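Home Skills 5: Kitchen Care
Unit 3 handout: Washing Up by Hand and Looking After the Sink Area
Instructor: Maksym Melnychuk
Revised February 5, 2025

Read this before the practical. Bring it with you, along with an apron and the short checklist from Unit 2. The practical is graded out of 67 points and the marks for this unit are carried over to the final assessment in May.

1. Before you turn on the water

Most of the trouble people have with washing up comes from the counter. If there is no clear space beside the sink, dirty and clean items end up touching, and things get put down on top of each other. Start by looking at what is on the counter and deciding what belongs there.

Items that stay: oil, the water filter, anything used every day.
Items that move: cutlery left lying around, cups that have been used, plates from the last meal.

Dark stone counters need extra attention. Crumbs and dried drops are hard to see on a speckled surface, so wipe the whole area even if it looks clean. Use a damp cloth first and a dry one second. Do not use vinegar or lemon cleaners on stone. 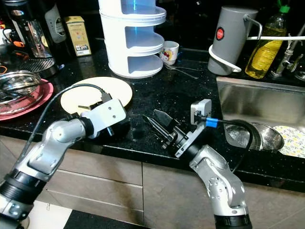 Gather the loose forks and spoons together and keep them to one side. They are washed after the cups and before the plates. Scrape any food into the bin. Grease from a frying pan is wiped out with paper and never poured down the drain.

2. Loading the sink

Put in only what you can see. A sink full of stacked dishes hides knives and small bowls, and the pieces at the bottom get chipped. Large flat dishes go in first if they need to soak. Anything with a printed pattern should be washed with the soft side of the sponge.

Soaking time for dried-on food is 5 minutes in warm water. Longer is allowed for pans. Do not soak wooden spoons or knives with wooden handles. 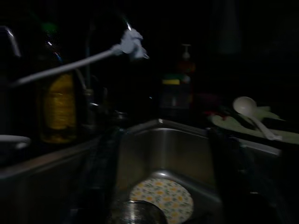 Patterned dish at the bottom of a steel basin.

The usual order is glasses, cups, cutlery, plates, serving dishes, pans. Change the water when it turns cloudy or the suds are gone. You will be asked for this order in the written part.

3. The back of the counter

This part is often skipped. Storage towers, jugs and bottles stand against the wall for weeks and a sticky line forms around the base of each one. Once a week:

Lift each item and wipe under it.
Wipe the ridges between the tiers of any stacked container, using a cloth wrapped over one finger.
Wipe the outside of the oil bottle, including the cap.
Keep water away from wall outlets. Wring the cloth out well before working near one. 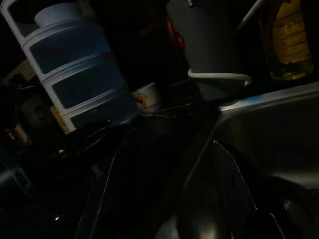

4. Washing and rinsing plates

Hold the plate by its edge and tilt it so that the water runs off into the basin. Wash the front, then the back, then the rim. The back is where grease from the plate below collects, and it is worth 3 points on the marking sheet.

Rinse under running water from top to bottom. If the faucet has a filter attached, check whether it can be switched to unfiltered water for washing up. Ours should not be used with hot water.

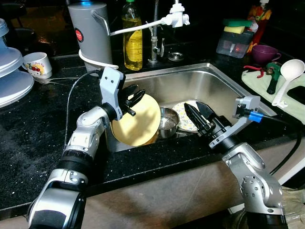
Small bowls are emptied before they are rinsed. Stand them upside down on the rack so that water does not collect inside. Plates go on the rack with a gap between them. Air drying is preferred, but a clean towel is fine if space is short.

When the last item is out, rinse the basin, clear the strainer and squeeze out the sponge. Store the sponge where air can reach it.

For next time: read Unit 4 (Drying and Storage) and write 400 words on how the sink area in your own home is arranged and what you would change.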